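숙소 침구 교체 및 정비 사업 중간 진행 보고

제출일: 2018년 8월 9일
작성: 트라이안 커프라루(Traian Căpraru), Skultgate 숙소 운영 담당
수신: Bolulel 지원사업 담당자 귀하

1. 진행 현황

지원금으로 추진 중인 Skultgate 숙소 침구 교체는 7월에 시작했습니다. 전체 대상 침대는 203개이며, 3층과 4층은 교체를 마쳤고 현재 2층을 진행하고 있습니다. 1층은 배관 공사가 끝나는 대로 들어갑니다. 공사 일정이 한 차례 밀려 당초 계획보다 9일 늦어졌습니다.

교체 품목은 매트리스 시트, 이불 커버, 베개 커버입니다. 이불솜은 상태가 양호한 것은 세탁해서 다시 쓰고, 뭉침이 심한 것만 새것으로 바꾸고 있습니다. 처음에는 전량 교체를 검토했으나 3층을 점검해 보니 그대로 쓸 수 있는 솜이 많아 계획을 수정했습니다. 수정 내용은 지난번 통화에서 말씀드린 바와 같습니다.

2. 구매 및 예산

커버류는 Cleltodeo에서 두 차례에 나누어 납품받았습니다. 1차분 중 일부는 봉제가 불량해 반품했고, 대체품은 모두 받았습니다. 현재까지 집행액은 2,144유로입니다. 남은 예산에서 400유로 정도를 세탁비로 쓸 예정입니다. 세탁은 종전과 같이 Radu 세탁소에 맡기고 있으며 단가 변동은 없습니다.

색상은 한 가지로 통일하지 않았습니다. 같은 무늬로 전량을 맞추려면 납기가 길어져서 파란색 계열 체크무늬를 중심으로 재고가 있는 것부터 받았습니다. 이 때문에 시트와 이불 커버의 무늬가 서로 다른 침대가 있습니다. 입주자 쪽에서 이에 대한 불만은 들어오지 않았습니다.

3. 침대 정리 방식

벽에 붙은 침대는 안쪽 모서리에 손이 잘 닿지 않아 정리 시간이 오래 걸립니다. 3층 작업 때는 침대를 매번 앞으로 빼냈는데, 바닥에 긁힌 자국이 생겨 중단했습니다. 지금은 다음 순서로 하고 있습니다.

시트를 먼저 깔고 벽 쪽부터 당겨 맞춥니다.
이불 커버를 펼친 뒤 한 손으로 가운데를 누르고 다른 손으로 모서리를 잡아 폅니다.
벽 쪽 모서리를 먼저 맞추고 바깥쪽은 마지막에 정리합니다.
남은 주름은 손바닥으로 쓸어서 폅니다.

커버가 솜보다 약간 큰 경우가 있어 모서리가 뭉치는 문제가 남아 있습니다. 안쪽에 고정 끈을 다는 방법을 시험해 볼 계획이며, 효과가 있으면 1층부터 적용하겠습니다.

4. 남은 일

2층 나머지 객실과 1층 전체의 교체가 남았습니다. 기존 커버 가운데 쓸 만한 것은 예비용으로 보관하고, 해진 것은 청소용 천으로 돌립니다. 보관장 한 칸이 부족해 복도 창고의 선반을 비우고 있습니다. 정산 서류와 납품 확인서는 최종 보고 때 함께 제출하겠습니다.
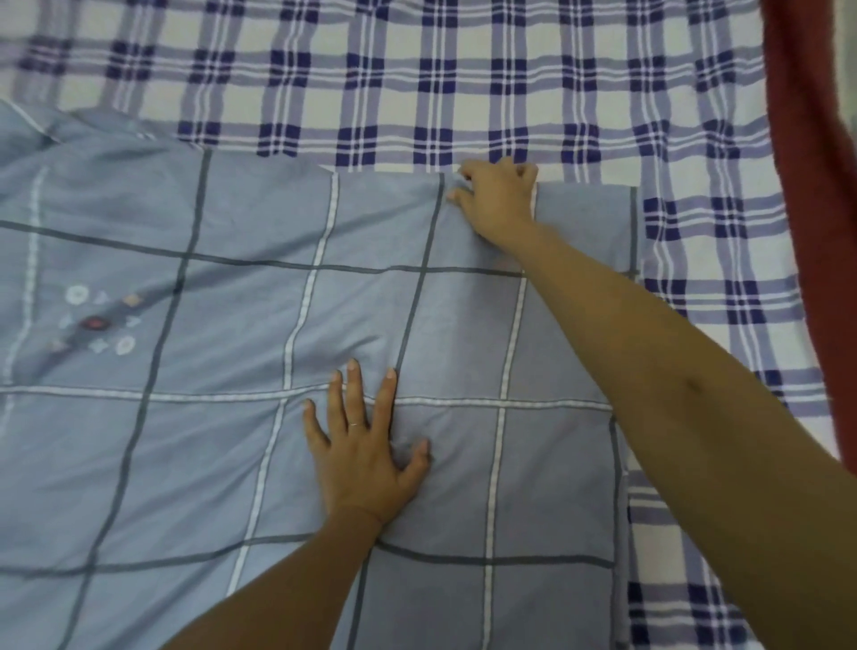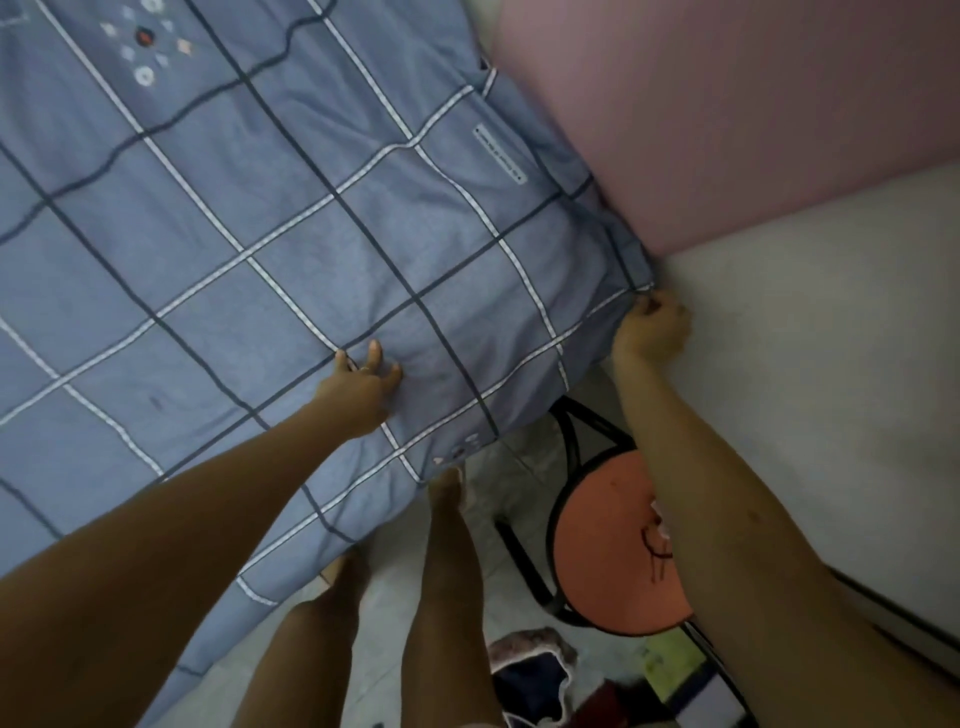 사진 1, 2. 파란색 계열 체크무늬 커버를 침대 위에서 손으로 펴는 작업. 사진 2는 벽 쪽 모서리.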